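How to write a short synopsis for a film listing

Updated Wed 13 July

The Drernumcombe film guide prints a synopsis beside every title it shows. Most are written by whoever booked the film, often in a hurry. The steps on this page are the ones we use for the printed guide and the website, and they should work for any small cinema or film club.

What you need

You need to have seen the film, all the way through and fairly recently. Trailers are a poor substitute, as they often include scenes that were dropped and leave out the second half. Keep the cast list to hand for spellings, and check the running time against the copy you will be showing.

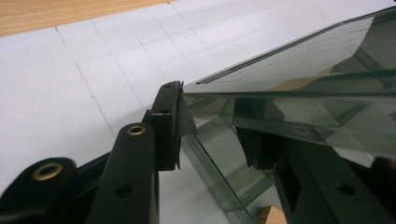
Tinted glass over ruled white paper.

Step 1: Write the whole plot first

Put down everything that happens, including the ending, in the order it is shown. Don't worry about style. For Musora, the lighthouse drama we ran last November, this first draft came to 1,013 words. It can be shorter, but if it runs to a few lines you have probably skipped the middle.

Leave your opinions out at this stage. If you thought the brother was badly cast, that belongs in a review.

Step 2: Find the turning point

Go through the draft and mark the event that sets the main story going. In Musora it is the letter from the shipping company, which arrives fairly early on. Nearly all of your synopsis should cover what comes before that event, the event itself, and the choice it forces on the main character.

Anything after that choice should be cut or kept very vague. A thriller may need you to stop sooner. A biography can usually go further, as the audience will know how it ends.

Step 3: Cut the names

Two named characters is plenty for a short listing. Call everyone else by their part in the story: the sister, the landlord, the new doctor. Put the actor's name in brackets after the character only if the cast isn't printed separately.

Place names can often go too. "A fishing village" tells a reader more than the name of a village that doesn't exist.
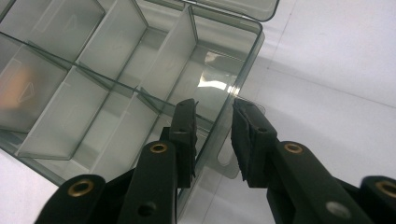 One reader of the guide disagrees with the rule on endings, and told us that a sad film ought to say so plainly, as some people would like to know before they buy a ticket. We think that is fair. The place for it is the content note under the synopsis, where you can mention a death or an illness without saying whose it is.

Step 4: Write the opening sentence

Start with the main character and their situation. Keep it under 26 words. Use the present tense and stick to it all the way down.

For Flemar, a science fiction film, our first attempt began with the history of the colony and took four lines to reach a person. The printed version opened like this:

A mechanic on a failing mining colony is offered a ticket home, on condition that she leaves her daughter behind.

Everything about the colony's history came out, and the rest of the entry was easier to write.

Step 5: Check the length

The guide allows eight lines per film — less if there is a still beside the text. Read the synopsis aloud. Long strings of adjectives are the first thing to go, followed by phrases such as "after much heartache" and "little does he know". Don't end on a question unless the film is a mystery, and even then try a plain sentence first.
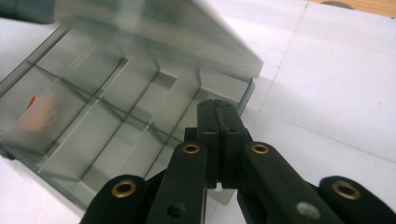 Films with more than one story

Anthology films are harder. For Sleiman, which follows three households in the same street, we gave each household one sentence and used a fourth to say what links them. Keep the sentences in the same order as the film. If one story takes up most of the running time, write about that one and mention that there are others.

Documentaries

Say what the subject is, who is speaking and what period is covered. If the director appears on screen, include that. Avoid claiming that a documentary proves anything; say what it argues.

Sending it in

Paste the text into the body of the email, with the title, year, certificate and running time on the line above. Add the content note last.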